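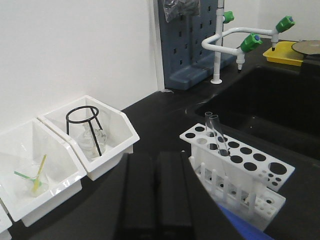 Frequently Asked Questions: The Sirkwood Glassware Handling Study

What is the Sirkwood study?

Sirkwood is a research project on teaching a robot arm to handle ordinary laboratory glassware. It is carried out at the Navatdale laboratory under the direction of Vitória Teixeira. The study asks how well a control policy learned from human demonstrations performs when the glassware has been moved from its usual place.

How was the policy trained?

The training set consists of 172 demonstrations. In each one, an operator guided the arm through a complete task while the cameras and joint sensors recorded at the same time. The policy was then trained to predict the next short stretch of motion from the current camera views and the position of the arm. No three-dimensional models of the glassware were supplied.

Why does the study concentrate on clear glass?

Depth sensors often return poor readings on transparent objects, and the outline of a tube or beaker changes with whatever stands behind it. A method that depends on a clean depth map tends to fail at the moment of grasping. The Sirkwood policy uses color images only - a choice made early in the project and kept throughout.
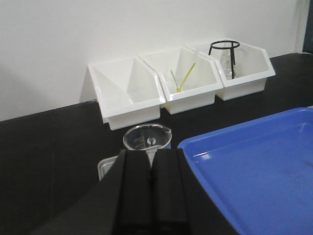
What does the wrist view contribute?

The wrist view supplies detail at close range, where small errors in approach matter most. It moves with the gripper, so the policy can correct its path during the last part of a reach. It also has limits. The fingers hide part of the work area, and a beaker standing just ahead of them may show its rim and spout while its lower part is out of sight. In such cases the policy must rely on the second, fixed view to judge where the base of the object is. When the fixed view was withheld in testing, most of the additional failures were of this kind.

How was the policy tested?

Testing used 20 starting layouts that did not appear in the training set. Each layout was attempted 2 times, with the glassware returned to its marked position between attempts. An attempt was scored as a success only if the object was released upright in the correct location. Partial completion was recorded separately and is not included in the success rate.

What were the main findings?

The policy trained with both views completed more attempts than either single-view version. The gain was largest for test tubes and smallest for the larger beakers. Adding demonstrations that included a deliberate error and its correction improved recovery after a poor first grasp. It had little effect on attempts in which the first grasp was sound.

What does the fixed camera record?

The fixed camera keeps a broad part of the bench layout in view during an attempt, including objects the gripper has not yet approached. Its images are also used for scoring, which is done by a reviewer who has not been told which version of the policy was running.

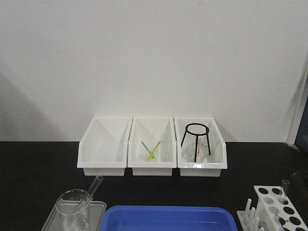 Is the Grallico data set available?

Grallico is the name given to the demonstrations and test recordings from the study. Research groups may request access in writing from the Tavares office at Navatdale. Requests received before the end of December will be considered in the next release.

May the policy be used with chemicals?

No. All results apply to work with empty glassware, and the policy has not been assessed for handling liquids or heated items.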